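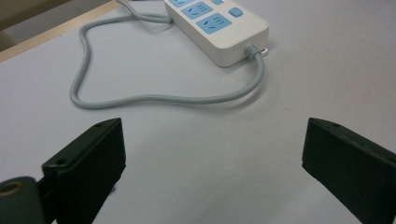
Trokstead Renters Board > Moving and Utilities
Thread: Michiels building, is one circuit for the whole living room normal?

mgroen_3b
Moved into the Michiels building on July 1. The whole living room and the kitchen counter are on a single breaker. It trips when the window AC and the microwave run together. Landlord says the wiring passed inspection and to "spread things out." Spread them out where? There are 3 outlets in total.
Mirjam Groen, unit 3B

pelletstove
Normal for that building. Legal is another question. When was the kitchen last redone?

mgroen_3b
No idea. The counters look newer than the cabinets.

dockside_ray
If the kitchen was redone with a permit, the counter should have been put on its own circuit. Ask the town for the permit history. I paid 106 dollars for copies on my last place and it was worth it.

pelletstove
You overpaid. You can read them at the counter for free.

dockside_ray
Not when I went. Maybe it changed.

tannerhill
Get a strip with separate switches and turn off what you aren't using. I have the TV, the modem and a lamp on one. 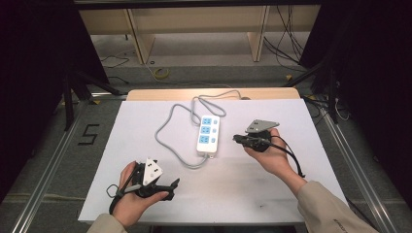 Re: Michiels building, is one circuit for the whole living room normal?

dockside_ray
Switches won't help with this. The AC and the microwave are the load. A TV and a modem barely count. And please don't plug an AC into a strip, with or without switches.

tannerhill
I didn't say to plug the AC into it. I said turn things off.

kestrel88
Had the same problem in 2A. I quit running the AC while cooking and it hasn't tripped this month. My July bill was still high, but that's Priluda's rates.

mgroen_3b
That's what I do now. I'd like to not have to.

pelletstove
Put it in writing to the landlord and keep a copy. A new circuit in that building was quoted to my sister at 3,000, so expect him to stall.

dockside_ray
3,000 is high for one circuit. Who quoted that?

pelletstove
Zorneo. It included opening the hallway wall.

mgroen_3b
Letter sent. I also asked the town for the permit file. Will post when I hear back.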